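Hestero Residential Water Softener: Installation and Owner's Guide
Section 4. First Rinse and Flushing the Household Taps

Reading time: 4 minutes

Print this page | E-mail this page
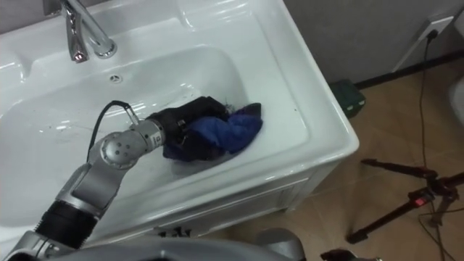
Before You Begin

This section applies to the Hestero softener when it is installed with the Bredik bypass valve. If your unit was supplied with the Tejada valve, follow the instructions printed on the valve cover for Steps 2 and 3, then return to this section at Step 4.

The softener must be level, connected to the drain line, and plugged in. The brine tank must be in place but must not yet contain salt. Section 3 covers these tasks.

You will need a clean bucket, a dry cloth, a flashlight, and the hardness test strips supplied in the document pouch.

CAUTION: Do not open the bypass valve fully at the start. A sudden rush of water can push resin out of the tank and into the house plumbing.

CAUTION: Turn off the water heater at its switch or gas control before the main supply is closed. Leave it off until Step 8.

Procedure

1. Close the main water supply. Open one cold tap on the lowest floor to relieve the pressure, then close it.

2. Set the bypass valve to BYPASS. Open the main supply slowly and check each joint with the dry cloth and flashlight. Tighten any fitting that shows moisture by hand, then by a quarter turn with a wrench.

3. Unscrew the aerator from the cold tap nearest to the softener. Store the aerator and its washer together. On a mixer faucet, set the lever fully to the cold side.

4. Press and hold RINSE on the control panel until the display shows code 2466. The valve motor will move to the first rinse position. Wait for the motor to stop.

5. Turn the bypass valve one quarter of the way toward SERVICE. Air will leave through the drain line. When the flow at the drain is steady, turn the valve the rest of the way.

6. Open the cold tap from which the aerator was removed. Let it run for 8 minutes. The water may be cloudy or lightly colored at first. If it is not clear at the end of this time, repeat the step once.

7. Flush the remaining cold taps in turn, beginning with the lowest floor. Include utility sinks and the bathtub. Flush each toilet once.

Note: Outdoor faucets are normally connected ahead of the softener and do not need to be flushed.

8. Open one hot tap and let it run until the flow is free of air. Close the tap and restore power or gas to the water heater.

9. Rinse the aerator under clear water and refit it. Do not use pliers on plated parts.

10. Add 100 pounds of pellet salt to the brine tank. Do not use rock salt or table salt. Replace the lid.

Checking the Result

Dip one test strip in cold water from an indoor tap and compare it with the chart in the document pouch. Enter the reading on the service card. If the reading is outside the shaded band, run a manual regeneration as described in Section 5 and test again the next morning.

Small amber beads in a basin or an aerator are resin. Return the valve to BYPASS and contact Customer Service before using the softener again.

Customer Service, Wirnport. Attention: Maysoun Tarawneh, Technical Publications, for corrections to this guide.

Contact Us | Copyright Hestero. All rights reserved. | Back to top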